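Last updated 11 Jul 2025. If your question isn't covered, email me and I'll add it. Half of this page started out as somebody's email!

# Questions about the Okstead developer program

I'm Elisa Colombo, and I look after developer relations at Okstead. I run the meetups, answer the forum, write the Friday-style roundup (it goes out whenever it's finished) and spend a lot of my week putting people who build things in touch with other people who build things. It's a great job and I'm happy to talk about it for as long as you'll let me.

## What does Okstead make?

Two products, mainly. Atar is our mapping and routing API, and it's the one most of you know. Kustesum is the newer one, a hosted service for syncing data between phones and a server when the connection comes and goes. Plenty of people use them together, especially for field work in places with patchy coverage, but you don't need one to use the other.

## Do I need to be a customer to join the program?

No. Anyone can join, including students, hobbyists and people who are only curious. You'll get a sandbox key for both products, an invitation to the forum and the roundup by email. You can turn the emails off in your profile and keep everything else.

## What's the sandbox limit?

200 requests an hour per key on Atar. Kustesum doesn't count requests in the sandbox, but it will only sync up to seven devices to a project. If you're getting ready for a demo and you think you'll go over, write to me a couple of days before and I'll lift the limit for you. I love hearing about demos, so please tell me what it's for.

## How do the meetups work?

We hold one every month except January. Doors open at six, talks start at half past, and there's food before and after. Each night has two longer talks and then a run of short ones, where you get seven minutes and a very loud timer. The short ones are my favourite part of the whole program. In June we had a beekeeper who had wired up her hives with Kustesum, and the questions went on so long that we had to move them out to the hallway so the next speaker could get started.

Meetups are free. Please register anyway, so we order enough food.

## I'd like to speak but I've never done it before. Can I?

Yes, please! More than half of our speakers are first-timers. Send me a paragraph on what you'd like to talk about. It doesn't have to be polished and it doesn't have to be about our products either. I'll ring you for a chat, we'll sort out an outline, and you can do a practice run with me over video the week before if you'd like one.

## Do you pay travel for speakers?

For the longer talks, yes: train or economy airfare, plus one night's stay. We book it for you so you're not out of pocket. Short talks aren't covered, though I can usually find you a bed with someone from the community if you're coming from out of town. Let me know early if you have a dog allergy, as a good number of our hosts have dogs.

If you're staying with a host, bring your own towel and something warm, and message them your arrival time once you have it.
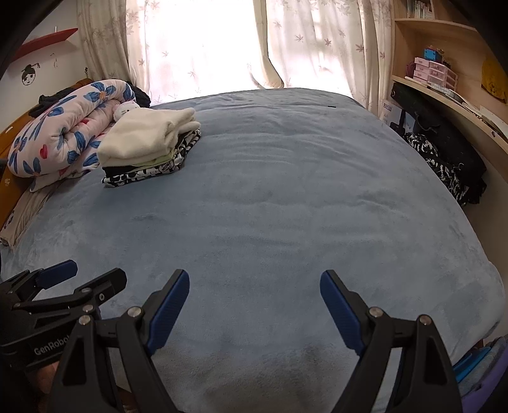

## What is the Nowicki room?

It's the big room on the ground floor of our office, and it's where the meetups happen. Between meetups, community groups can book it at no charge for hack nights, study groups or workshops. There's a projector, good wifi and a kitchenette. You'll need one person to sign for the key, and the last one out turns off the heating. The booking form is in the forum under "Spaces".

## Is the room accessible?

There's a ramp at the side entrance and an accessible washroom on the same floor. We can arrange live captioning for any meetup talk with a week's notice. Tick the box when you register, or just email me.

## Are the talks recorded?

The longer ones are, if the speaker agrees. Videos go up with slides and code links once I've had a chance to edit them, and I'm slow at it, sorry. Short talks aren't recorded, so people can try out half-finished ideas. Some of the best ones have been very half-finished.

## Where do I report a bug?

Use the tracker for anything you can reproduce, and the forum if you aren't sure whether it's a bug. Please include your SDK version and the request ID from the response header. For security problems, skip both and use the private form linked in the footer, which goes straight to the engineers on call.

## Can I write something for the roundup?

I'd be thrilled. Project write-ups, book reviews, a neat trick with route caching, a rant about time zones, all welcome. Keep it under a page and send it as plain text or Markdown. You keep the rights, and you can post it on your own blog whenever you like.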